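Course materials / Work and Automation / Unit 2

Handout: Clearing small parts from a sorting board — what changes for the bench team
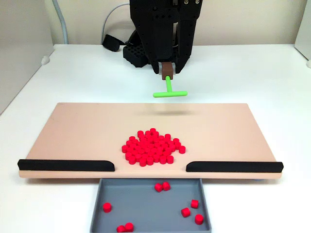
The case for this unit is bench clearing at Vandmont, a supplier of small moulded parts. Under the manual method, an operator emptied a carton of parts on to a board, looked them over, and swept them by hand into a tray. The task was light but constant. It was also the task on which new starters were trained, a point we return to in section 3.

1. The task

Pushing loose parts across a flat surface looks simpler than picking them up one at a time, and for a person it is. For a robot it raises a different set of problems. A picked part has one known position in the grip. A pushed heap has no fixed shape: parts roll, tip over, catch on each other or escape round the end of the tool. Each stroke changes the layout, so the next stroke has to be planned from what is there now.

Three things follow for the design of the cell:

a) The tool is wide and blunt, and held by a plain block that the gripper can close on squarely.
b) The board guides the parts towards one opening, so that small errors in the stroke do less harm.
c) The end point is stated as a condition (board clear) and not as a number of strokes.

Students often leave out (c). A fixed number of strokes will be too many for a small heap and too few for a spread one.

2. The division of work

Krawczyk's course notes separate the job into handling, checking and recovery. At Vandmont only handling was moved to the robot. Checking stayed with the operator, who now looks over the tray after the sweep instead of the board before it. Recovery covers parts that land outside the tray, parts wedged against a rail, and a tool that has shifted in the grip.

Recovery was not in the original job description. During the trial, 421 batches were run and 50 needed a person to step in. Most of these stops were short. They were not evenly spread, however, and operators minding 2 cells reported that stops tended to arrive together. Average figures for time per stop hide this.

3. Effects on the people at the bench

Wrist and shoulder complaints are the usual argument for automating a sweeping task, and the argument is sound. Three other effects get less attention.

Pace. The operator used to set it. The cell now does, and the operator fits checking around it.

Skill. Visual checking was learned through handling. Ingeborg Meinecke, shift lead during the trial, asked that new starters still clear 1,000 parts by hand before being assigned to a cell. The request was granted in May.

Grading. Recovery calls for judgement, yet it was first paid at the rate for handling. The grade was reviewed only after operators had kept their own log of stops.

4. Reading and preparation

Read the Skedance case before the seminar and mark each place where a task is described as "removed". Decide whether it was removed, moved to another person, or split. Bring one page of notes — a table is acceptable.

Questions on this unit: Waldemar Krawczyk, course office | Back to top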